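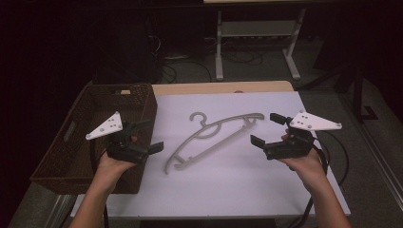
Bellis Cell Recovery Medium, 180 ml bottle

If you have ever thawed a vial of lymphocytes first thing in the morning and come back after lunch to find half of them sulking at the bottom of the flask, you will understand why we started making this. Bellis is a ready-to-use recovery medium for human and mouse lymphoid cells, meant for those first delicate hours after they come out of liquid nitrogen. It goes in straight from the bottle, with nothing to weigh out and nothing to add, although plenty of our customers do like to add their own antibiotics and we have no quarrel with that.

The recipe began life on Crisóforo Beltrán's bench at our Udcombe site, where he was growing T cells for a long run of killing assays and had grown thoroughly tired of repeating them. He lowered the salt a touch, changed the sugar, and swapped the serum for a defined protein mix, so one batch behaves very much like the next. We still make it in Udcombe, in small lots, and each lot is tested on fresh and frozen cells before we let it out of the door.

Using it is simple enough. Warm the bottle to 37 °C, thaw your vial as you normally would, and add the medium slowly — drop by drop for the first millilitre, please, even if you are in a hurry. Spin gently, pour off, and resuspend in fresh Bellis. Leave the cells overnight if your timetable allows it, then move them into your usual culture medium.

Each bottle keeps for 9 months in the fridge, unopened, and for four weeks once you have broken the seal. Please don't freeze it. The protein comes out as a fine white haze and no amount of warming will coax it back.

A single bottle is £97, and the twin pack is £129 for as long as the November price holds. We send everything out chilled, and the lot certificate travels in the box with it. For larger orders, or if your cells are an awkward sort and you would like to talk them over first, ask for Kamarul Pelupessy, who looks after orders and samples and is very happy to post a small trial bottle.

For laboratory research only. Not for use in patients.

Related items
Murkard Freezing Solution
Usorik Dead Cell Stain
Bellis Wash Buffer
Murkard Cryovial Racks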